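Guides > Plemidberg Bench > Gripper Trials > Section 6: Cabinet and Handle Runs

6 min read

Section 6: Comparing grippers on the cabinet task

By now you have the simulator running and at least one gripper profile loaded. Good, because this is where it gets fun! Opening furniture is a wonderful test for a gripper. A block on a table forgives almost anything, but a handle has a shape, a direction of travel and something solid right behind it, so small differences between grippers show up quickly.

This section covers loading the cabinet world, checking your camera views, and running the same approach with two grippers so the results can be compared fairly. We use the Odberg two-finger hand as the baseline and the Biwott hand as the challenger, but the steps are the same for any profile you have built yourself.

6.1 Before you start

1. Close any open world. Plemidberg Bench keeps the last contact settings in memory, and they will follow you into the new session if you let them.
2. Open World > Furniture > Cabinet and wait for the textures to finish loading.
3. Select the arm, then attach the baseline gripper from the Tools tab.
4. Set the run seed to 1820. Any seed works, but use the same one for every gripper you plan to compare.
5. Press Home Arm.

Note: If the arm homes with the wrist turned the wrong way, check the flange offset in the gripper profile. A half-turn error there is easy to miss in the Tools tab and very obvious once the arm moves.

6.2 Setting up the outside view

The outside view is for judging clearance. Place it low and off to one side, with the wrist, both fingers and the front of the cabinet all visible. We like it close enough to read the finger posture, even if that means losing most of the arm.

1. Open the Cameras tab and pick Outside.
2. Drag until you can see daylight between the fingers and the drawer front.
3. Step the arm to the Pre-contact pose.
4. Save the view under the name of the world, so that it loads again with the next gripper.
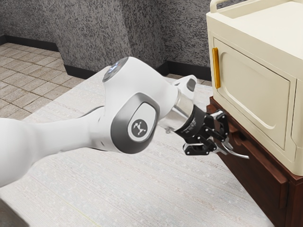
Figure 6-1. Outside view: gripper partly open, fingertips just in front of the upper part of the cabinet.

Watch the top of the cabinet as well as the front. Anything resting there with an edge that overhangs can catch a knuckle on the way in, and the collision log will list it as a cabinet contact unless you have turned on Separate Objects (Settings > Contacts). Turn it on. It costs almost nothing in speed and saves a lot of head-scratching.

CAUTION: Do not raise the approach height by hand between grippers. If one hand needs more room, change it in the gripper profile and write the change in the run notes. Otherwise you are comparing two approaches and two grippers at once.

6.3 Setting up the hand view

The hand view travels with the gripper, and it is the one you will stare at the most. Its job is to tell you where the handle sits between the fingertips.

1. In the Cameras tab, pick Hand.
2. Tilt the view until the fingertips just show along the bottom. A thin strip of each is plenty.
3. Step the arm to the Align pose.
4. Look for the handle in the gap between the fingertips. If it is hidden behind one of them, nudge the wrist sideways and look again.
5. Set the finger opening to 50 percent and leave it there for the first run of each gripper.

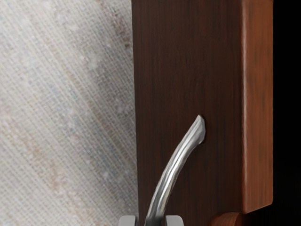
A curved handle asks for more care than a straight one. The part of the curve nearest the fingertips may run at a different angle from the part higher up, so line up with the stretch you plan to grip and ignore the rest. Rotate the wrist in small steps. The Odberg profile has flat inner pads and likes to be square to the metal. The Biwott profile puts up with more angle — we were delighted by how much — but it wants a slower close.

Tip: Turn off Auto Exposure in the hand view. Dark wood next to a pale surface makes the picture pump brighter and darker as the wrist moves, and a shiny handle can wash out just when you need to see its edge.

6.4 Picking the right target

Some cabinet fronts give you more than one thing to aim at. Before each run, confirm that the target marker is on the handle and has not jumped to a finger-pull or a panel seam.

1. Press T to show the target marker.
2. Step the arm back until the whole handle fits in the hand view, or as much of it as you can get.
3. Click the middle of the handle. The marker should snap to it.
4. Press T again to hide the marker before recording.

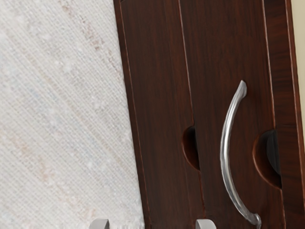

Finger-pull cutouts are a great second test once the handle runs are done. They need a thin fingertip and a hooking motion in place of a squeeze, so a gripper that did well on the handle may struggle. Save these runs in their own folder. The report tool averages everything it finds in a folder, and mixing the two kinds of target gives you a number that means very little.

Note: If the marker keeps snapping to a cutout, lower the snap radius to 6 and click again.

6.5 Running the comparison

1. Load the baseline gripper and press Record.
2. Let the full batch finish. The default is 50 attempts.
3. Swap to the second gripper. Do not reload the world.
4. Check both camera views. Fingers of a different length may need a small tilt in the hand view.
5. Record the second batch with the same seed.
6. Open Reports > Compare and choose both folders.

If a batch stops early with code 226, the fingers have closed on each other without touching the target. Go back to 6.3 and check the alignment before you change anything in the profile.

Read the slip column first. Success counts get all the attention, but slip tells you how close each attempt came to going wrong, and it is often where two grippers that look alike part ways. Then play back a few attempts from each batch at quarter speed. It really is worth the time — you will spot habits in a gripper that no table is going to show you.

Profiles made in Navstead import directly, but check the pad friction value after import, as it may come in as zero.

Next: Section 7, Changing Fingertip Pads

Plemidberg Bench Guide | Contact the docs team | Copyright Plemidberg | Back to top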